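# 달리기 전날 밤, 호흡과 심상으로 마음 준비하는 법

대회 전날이면 저는 꼭 잠을 설쳤습니다. 다리는 멀쩡한데 머릿속이 먼저 출발선에 가서 서 있는 느낌이랄까요. 혹시 비슷한 분이 계시다면 이 글이 조금은 도움이 되면 좋겠습니다.

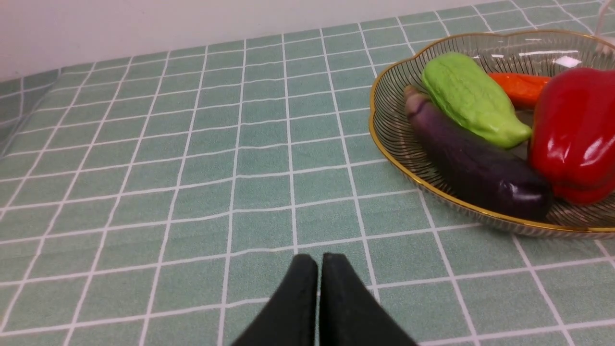

저는 원래 이런 '마음 훈련' 이야기를 잘 믿지 않는 편이었어요. 훈련 일지에 거리와 기록만 빼곡히 적던 사람이었거든요. 그러다 Murnaron 하프 마라톤에서 초반 페이스를 완전히 망치고(첫 구간을 단거리 뛰듯이 뛰었습니다, 지금 생각해도 얼굴이 화끈거려요) 달리기 모임의 Arnout Meijer 씨에게 하소연을 했더니, 자기가 오래 해 온 저녁 연습을 하나 알려 주더라고요. 그걸 제 식으로 조금씩 고쳐 가며 쓴 지가 벌써 세 시즌째입니다.

수영이나 자전거를 하시는 분들도 장면만 바꾸면 똑같이 쓰실 수 있어요. 여기서는 제가 아는 달리기를 기준으로 적겠습니다.

## 준비할 것

- 등을 기대고 앉을 수 있는 의자나 바닥 자리
- 알람을 맞출 수 있는 시계
- 종이 한 장과 펜
- 대회 코스 지도(없으면 기억나는 대로 그려도 됩니다)

시간은 모두 합쳐 900초, 그러니까 15분이면 됩니다. 굳이 초로 적은 건 제 시계의 타이머가 초 단위로만 설정되기 때문인데, 어느새 저희 모임에서는 이 연습을 그냥 '구백'이라고 부르게 되었네요.

## 1단계: 걱정을 종이에 내려놓기

먼저 내일 걱정되는 일을 생각나는 대로 적으세요. 문장이 안 되어도 괜찮습니다. 저는 지난번에 "화장실 줄, 왼쪽 양말, 비"라고만 적었어요. 다 적으셨으면 오늘 밤에 해결할 수 있는 것에만 동그라미를 치고, 그건 바로 일어나서 처리하고 오세요. 양말을 바꿔 놓는다든지 번호표를 옷에 달아 둔다든지 하는 일들이지요. 나머지는 종이를 반으로 접어서 신발 옆에 두시면 됩니다.

## 2단계: 호흡 12번

자리에 앉아 어깨를 한 번 크게 올렸다가 툭 떨어뜨립니다. 그다음 코로 넷을 세며 들이쉬고, 입으로 여섯을 세며 내쉬세요. 이걸 12번 반복합니다.

중간에 몇 번째인지 잊어버리면요? 처음부터 다시 하지 마시고, 대충 기억나는 숫자에서 이어 가세요. 저는 처음에 자꾸 1로 돌아가다가 오히려 짜증이 나서 잠이 확 깨 버린 적이 있습니다. 숨이 답답하거나 어지러우면 세는 것을 멈추고 평소대로 숨을 쉬시고요.

## 3단계: 코스를 눈 감고 걷기

이제 눈을 감고 출발 지점에 서 있는 자신을 떠올립니다. 뛰지 말고 걸어 보세요. 이게 Arnout 씨가 제일 강조한 부분이에요. 머릿속에서 뛰기 시작하면 심장도 덩달아 들뜨는데, 걸으면 주변을 둘러볼 여유가 생깁니다.

코스에서 세 군데만 고르세요. 제가 고르는 자리는 대개 이렇습니다.

1. 출발 직후, 사람들에게 휩쓸려 빨라지기 쉬운 곳
2. 중간의 지루한 직선이나 오르막
3. 결승선이 보이기 조금 전

각 자리에 멈춰 서서 발소리, 바람, 땀 냄새 같은 것까지 천천히 떠올려 봅니다. 그림이 선명하지 않아도 상관없어요. 저도 그림보다는 소리가 먼저 떠오르는 사람이라, Holard 다리 구간은 늘 발밑에서 나던 쿵쿵 소리로만 기억합니다.

## 4단계: 자리마다 짧은 말 붙이기

세 자리마다 자기에게 해 줄 말을 하나씩 정합니다. 짧을수록 좋고, '하지 마'보다는 '하자' 쪽이 좋습니다. "빨리 뛰지 말자"라고 하면 제 머리에는 이상하게 '빨리'만 남더라고요.

제가 쓰는 말은 "천천히 열자", "팔만 흔들자", "고개 들자"입니다. 모임의 Samuele Messina 씨는 두 번째 자리에서 어릴 때 할머니가 불러 주시던 노래의 첫 소절을 흥얼거린다고 하는데, 그것도 참 좋지요! 숨을 내쉴 때 그 말을 속으로 세 번씩 되뇌고 다음 자리로 넘어가세요.

## 5단계: 돌아오기

결승선을 지난 다음에는 꼭 천천히 걸어 나오는 장면까지 떠올려 주세요. 물을 마시고, 신발 끈을 풀고, 집으로 가는 길까지요. 그러고 나서 손가락과 발가락을 꼼지락거리며 눈을 뜹니다. 그대로 잠자리에 드셔도 좋고, 앉은 채로 졸음이 오면 알람을 끄고 그냥 누우세요.

## 자주 막히는 부분

**자꾸 딴생각이 나요.** 당연합니다. 저는 심상 도중에 냉장고 속 두부의 유통기한을 생각한 적도 있어요. 알아차렸으면 마지막으로 서 있던 자리로 돌아가면 됩니다.

**나쁜 장면만 떠올라요.** 넘어지는 장면이 나왔다면 억지로 지우지 말고, 일어나서 다시 걷는 데까지 이어서 떠올려 보세요. 그래도 마음이 너무 불편하면 그날은 호흡만 하고 마치시고요. 불안이나 불면이 대회와 상관없이 오래 이어진다면 전문가와 상담하시는 게 먼저입니다.

**대회 전날에 처음 해도 되나요?** 해가 될 건 없지만, 적어도 일주일 전부터 해 보시길 권해요. 새 운동화를 대회 날 처음 신지 않는 것과 비슷합니다.

저는 9월에 Clekeck 10km를 뛸 예정이라 이번 주부터 다시 저녁마다 앉아 있습니다. 이번 코스는 오르막이 뒤쪽에 몰려 있어서 두 번째 자리의 말을 새로 정해야 하는데, 아직 마음에 드는 걸 못 찾았어요. 혹시 쓰고 계신 좋은 말이 있으면 댓글로 나눠 주세요.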